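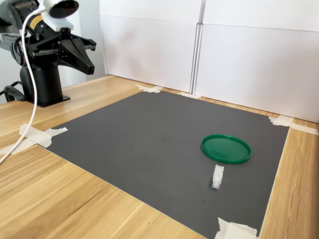 I spent a good part of May rewriting the house rules for our bench arms, and I've enjoyed it far more than I should admit! The old sheet had 52 rules. The new one has nine, and Yolandi Hendricks has already tried to talk me into a tenth.

Rule one is my favourite: tape the mat before you home anything. Corners first, then the long edges. If a corner lifts, stop and redo it.

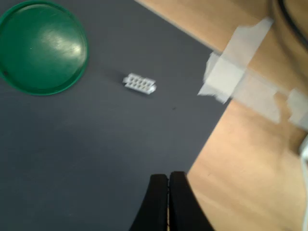 Gripper's view of the connector housing, with the green lid at top left.

Rule two covers parts. One small part per run, and the start and goal positions get written in the log before the arm is enabled. I pinched that habit from my days at Llewellyn, where the logbook was practically sacred (and the colour of your pen mattered, don't ask).
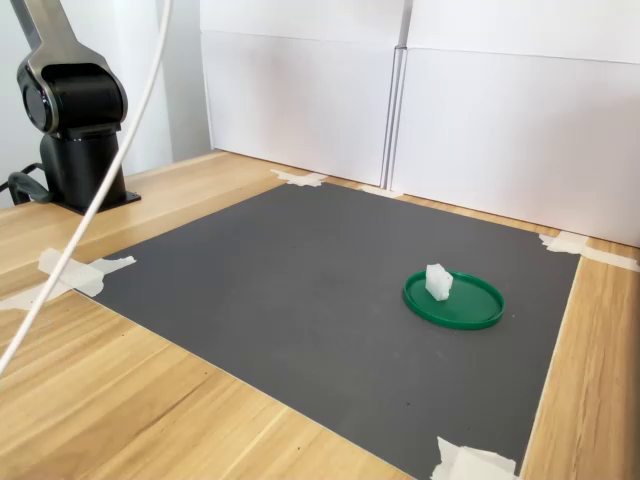 White block on the lid, towards the back-left rim.

Then there's cable slack, which I could go on about all night. Move the arm through its full reach by hand, at the slowest speed you have, and watch every lead as you go. Warning labels stay on and stay uncovered.
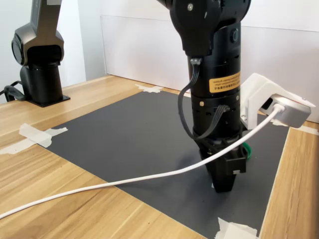 Fingers down near the mat, camera lead running off to the left.

Yolandi's tenth rule is about who gets to clear a stop when two people are at the bench. I reckon she's right, so I'm drafting it tonight.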